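How I Set Up a Snack and Supply Table for House Guests

We have people staying with us a lot. My husband's family is scattered all over the place, my college friends treat our spare room like a free motel (I love them, they know it), and every July the house fills up for the Wadbridge folk weekend. For years the guests would wander into my kitchen at eleven at night and open every cupboard looking for something sweet. So I started putting out a little table in the upstairs hall with snacks and small useful things on it, and I've been fiddling with it ever since.

My friend Nafula Minja asked me to write down how I do it, so this one is for her. You can do the whole thing in an afternoon, and most of it you probably own already.

What you'll need

A small table with a plain top
A clear acrylic display stand with steps, the kind people use for nail polish or spices
A clear acrylic holder for cans
A small basket
A shallow tray, any light color
Snacks, travel-size bottles, whatever your guests go looking for

My stepped stand came from Skorley and it was the one thing I bought new. The basket was a thrift store find that cost me 50 cents!! I'm still pleased about that one.

Step 1: Clear the table and wipe everything

Acrylic shows every fingerprint, so wash the stand and the can holder in the sink with dish soap and warm water, then dry them with a soft cloth. Don't use paper towels - I did that with my first stand and it ended up covered in tiny scratches. Skip the window spray too. The stuff with ammonia in it can make acrylic go cloudy.

Give the tabletop a wipe while you're at it and let it dry all the way before anything goes back.

Step 2: Place the big pieces first

Put the stand down before you put anything in it. I tried filling mine in the kitchen and carrying it upstairs exactly one time. The bottles rolled, I squeaked, the dog got involved.

I like the stand at an angle toward the back corner, with the steps coming down toward whoever is standing at the table. Straight on looks like a store counter to me, but try both. The basket goes in front of it, the can holder goes in the other front corner, and the tray gets a side to itself.

Leave some bare table in the middle. You'll want to fill it, and I did for a long time, and then there was never anywhere to set down a cup of tea.

Step 3: Fill the stand from the top

Food goes up top, bottles go on the lower tier. I have one firm rule, and it's that anything you eat doesn't share a shelf with anything that could leak.

Candy bars can lie at a slant if they're too long to sit square. Little boxes stand up fine next to them. Small bottles I lay down on their sides with the caps pointing out, so you can grab one by the neck without knocking over its neighbor. Check that the caps are screwed on tight first (ask me about the bath mat).
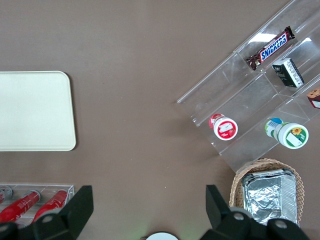 Snickers on the upper level, little bottles lying down on the lower one, red canisters in their own holder.

If you only have tall bottles, turn the stand around and stand them behind it. It's not as pretty but it works.

Step 4: Load the can holder

Cans roll. That's the whole reason for the holder. Lay them side by side with all the caps facing the same way, and try to stick to one size so they sit level. Mine was sold as a fridge organizer by a company called Plallosetti and I've never once had it in the fridge.

If you put out spray cans of any kind, keep the table well away from a heater or a sunny window, and read the label for anything else it tells you. Our hall gets no sun at all, so it's a good spot.

Step 5: The basket

The basket is for whatever I baked, or whatever I bought and am pretending I baked. Foil containers are great here because nobody has to bring you back a dish. Pick one a bit smaller than the basket so there's room to get your fingers in and lift it out. Small rectangular ones are easiest.

Crinkled foil doesn't bother me. If it bothers you, lay a cloth napkin over it.

Step 6: The tray

I keep the tray empty, and people always ask me why. It's for the guests! Keys, earrings, phone, the change out of their pockets. My friend Yurii Yatsenko left his watch on ours for 2 months before he came back for it, and it was perfectly safe the whole time. If there's already stuff on the tray when they arrive, they won't put theirs there, so resist.

Keeping it going

I restock the morning people arrive and then leave it alone. After they go I throw out anything opened, check dates on the boxes, and rinse the stand if something sticky happened. Chocolate gets a white bloom on it if the hall gets too warm, so in summer I switch to crackers and Kashindye tea packets and save the candy bars for fall.

Nafula, if your hall table is too narrow for the basket, hang it on a hook underneath and use the space for another tray. Send me a picture when you've done yours.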